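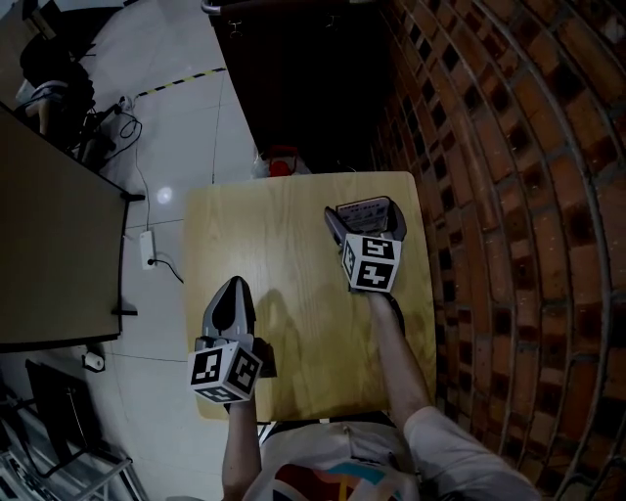 How long should meeting minutes be? Short enough that the person who missed the meeting reads them on the stairs up to the next one.

(pause, let them look guilty)

Slide 2. My first set of minutes at Grevoda ran to 697 lines. I was proud of it. Nermina Zupan printed it out and used it to level a filing cabinet.

Slide 3. What went wrong. I wrote down who spoke. Haris spoke 40 times, mostly to agree with himself. What we decided was on page 11, under "parking, misc."

Slide 4. Decision, owner, date. Read the Zosel one aloud, slowly:
"Move to the cheaper printer lease. Jade Wragg. January."
Eight words and Jade still has no excuse.

Slide 5. Objection from the floor, usually Damir: what about the discussion? Keep it if somebody lost the argument and will be back. Two sentences, and let them check the wording first. Skip the jokes. They read badly in an audit, ask me how I know.

(if running late, skip to 7)

Slide 6. Vesela's rule: send them the same day. By Thursday everyone remembers winning.

Slide 7. Exercise. Hand out the 57-minute transcript, give them five minutes to cut it to a half page. Collect the pens afterward, we lost a box last time.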